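作業台の拭き取りをアームロボットに任せるための手順と合否の決め方

家事や町工場の雑務を機械に任せられるか、という問いに対して、本稿では「作業台の上を片付けて拭く」という一つの作業に絞り、試験の組み方から判定までを記す。対象読者は、二指グリッパ付きの小型アームと手首カメラをすでに動かせる人とする。アームの設置、通信設定、非常停止回路の配線は扱わない。

手順は Grustbridge の試験セルで使っているものを、社外向けに書き直した。制御ソフトは Lagman、拭き取り用のパッドホルダは Weketti の試作品を前提にしているが、同等の機能があれば置き換えてよい。最終更新は2020-05-28。

1. 作業を分解する

人間が「台を片付けて」と言われたときに行う動作は、次の四段階に分けられる。

(1) 台上の物を見つけて退避させる
(2) 残った汚れを見つける
(3) 拭く
(4) 拭き残しを確認する

現状のロボットで安定して動くのは(1)と(3)である。(1)は物の形と置き方を限定すれば実用に近い。(3)は力制御が入っていれば、平面に限って問題なく動く。難しいのは(2)と(4)、つまり汚れの判別で、以下の大半はここに割く。

2. 台の選び方

新品の板で試験を始めると、成績は良く出るが現場で再現しない。使い込んだ板を用意すること。カッターマットや塗装板のように傷が白く出る材質は、検出器にとって条件が厳しく、試験用として適している。

照明は一灯を斜め上に固定し、拡散板を入れる。それでもグリッパや腕の影は残る。影を完全に消そうとして灯数を増やすと反射が増え、かえって調整が面倒になる。影は残したまま、影の内側と外側の両方に評価点を置く。

3. 基準画像を取る

台上の物をすべて退避させた状態で、手首カメラから基準画像を取る。姿勢は2種類とし、一つは真上から、もう一つは斜めから見下ろす姿勢にする。斜めの姿勢は奥の縁まで一度に収まる反面、手前と奥で一画素あたりの面積が変わる。面積でしきい値を決める場合は、必ず射影変換で平面に戻してから計算する。

グリッパは全開にしておく。閉じていると指先が板の中央を隠し、基準画像に穴があく。指の領域はマスクで除外する。マスクは指の輪郭より少し広めに取る。指の縁に出る影まで汚れとして拾われるのを防ぐためである。
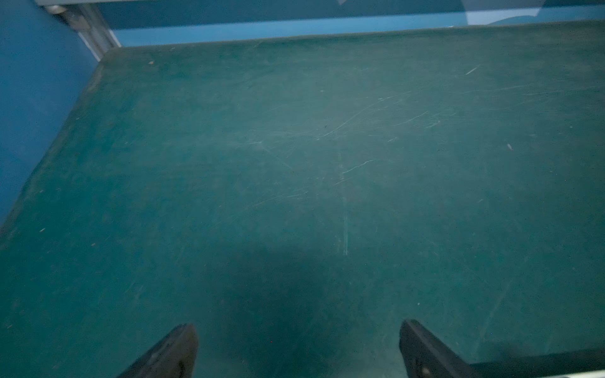 基準画像の取得後、差分法と学習済み検出器のどちらで汚れを探すかを決める。差分法は実装が短く、動作の理由も追いやすい。ただし照明が少し変わるだけで板全体が差分として立ち上がる。学習済み検出器は照明の変化に強いが、傷と糸くずを混同する。筆者は両方を走らせ、一致した箇所だけを拭き取り候補とする方式を採っている。見落としは増えるが、傷を延々と拭き続ける動作はほぼ止まる。

4. 傷と汚れを分ける

細い白い線は、傷でも繊維でもありうる。一枚の画像で決めようとしないこと。次の順で処理する。

・候補の位置を台の座標系で記録する
・一度拭く
・同じ姿勢に戻って再撮影する
・同じ位置に同じ形が残っていれば「恒久」として登録する
・消えていれば「汚れ」、位置が動いていれば「移動した異物」とする

恒久登録は、使い始めの数日で急に増え、その後は落ち着く。台を交換したら登録はすべて破棄する。板を裏返した場合も同様である。

こびりついた汚れも恒久として登録される点に注意する。乾いた接着剤や塗料は一度の乾拭きでは取れない。これを区別したい場合は、登録前に濡れパッドでの再試行を一回入れる。再試行を無制限にすると終了しなくなるので、上限を設定ファイルに書いておく。

5. 拭き動作の設定

経路は奥から手前への往復とし、隣り合う列はパッド幅の三分の一を重ねる。細かい埃は押し込むと列の端に集まるため、最終列だけは台の外へ抜ける経路にする。縁が立ち上がっている台では抜けられないので、隅に集めてから吸引に切り替える。

押し付け力は、パッドが板に均一に当たる最小値から始める。強くしても拭き残しは減らず、板の傷が増える。側壁のあるセルでは、パッドの端が壁に当たる前に減速区間を入れる。力覚センサの値が壁との接触で跳ね、汚れの抵抗と誤認されることがある。

6. 判定

Grustbridge のセルでは、評価点209か所に対して、紙片、糸くず、消しゴムかす、金属粉を模した粒を順に置き、合計1345回の拭き取りを行った。そのうち367回は、除去すべきものが残ったまま「完了」と報告された。大半は糸くずと粒で、傷の多い領域に集中している。紙片の残りはほとんどない。

判定基準は、除去率よりも「誤った完了報告の率」を先に決める。家庭であれば、多少残っても人が気づいて拭けばよい。作業場では、残った粒が次の工程のワークに傷をつける。同じ数値でも合否は用途で変わる。

7. 現時点での評価

限定した平面を定期的に拭く用途であれば、任せてよい。夜間に一回、人が片付けた後の台を拭く運用は成立する。家庭の食卓のように、置かれる物も汚れの種類も毎回変わる面は、まだ任せられない。作業速度も人に及ばず、同じ広さなら手で拭いたほうが早い。

Brurnier 製の薄型パッドへの変更と、斜光を追加した撮影の評価は8月に予定している。糸くずは影を落とすので、低い角度の光で傷と分かれる見込みがある。設定ファイルの雛形は本ページの更新時に差し替える。

文責:Nghĩa Đào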